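Dridari Mentor Journal: a review after one school year
Posted October 5, 2022

I've been a mentor through our after-school program in Bedora for three years now, and I have bought a lot of notebooks in that time. Cute ones, serious ones, one with a lock. Every kid I've met with filled two pages and then lost it. So when Jeanie Baxter, who runs our matches, handed me the Dridari Mentor Journal, I said thank you and figured it would end up in the trunk of my car.

I love this thing!

It's a shared journal, 120 pages, spiral bound, and the mentor and the kid take turns. You write on the left, they write on the right, and whoever has it brings it next time. The prompts are short and a little odd ("What's a rule you'd get rid of?") and none of them sound like a guidance office. My mentee is eleven and doesn't talk much in the first half hour. On paper he's a comedian. He drew me a map of his school with every water fountain rated, and I learned more from that map than from a month of asking how class went.

We've gotten through 83 pages since last fall, skipping the ones we didn't like — you're told on page one that you can.
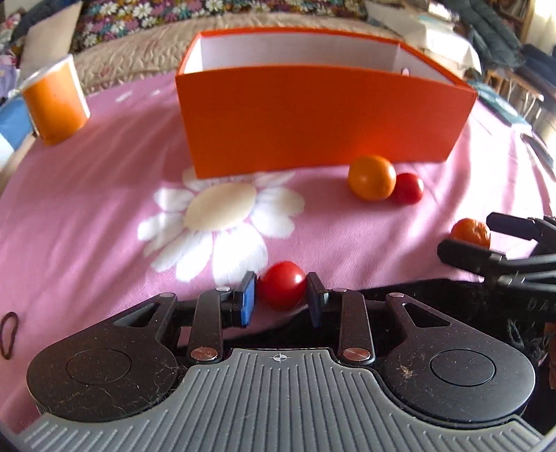
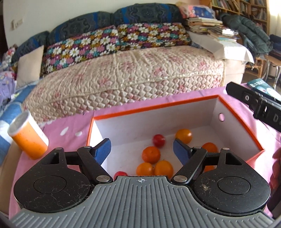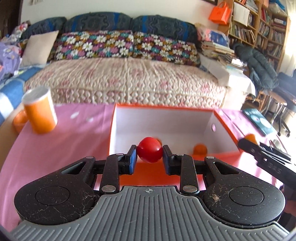

Orange ball, orange-rimmed box
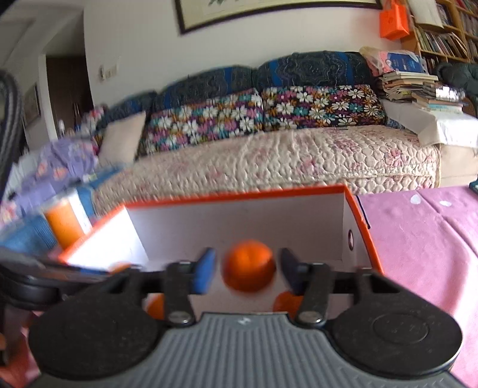

What I'd change

The paper is thin. Gel pens go right through, so we switched to pencil in June. The goal-setting section at the back also feels like it wandered in from another book, with charts and little boxes to check. We tried it once and went back to the prompts.

I also looked at the Promano version, which is prettier and has a hard cover, but it gives the adult most of the writing space. That seems backward to me. The Tilahun cards are great fun for a group (we use them on pizza night), only there's no place to keep the answers, and rereading the old answers is half the joy of this one.

Who it's for

I'd say ages nine to thirteen, and any adult willing to write about being bad at kickball. Younger kids might need you to do the writing for them. Jeanie has ordered more for the new matches, and I've already asked her to set a second one aside for us.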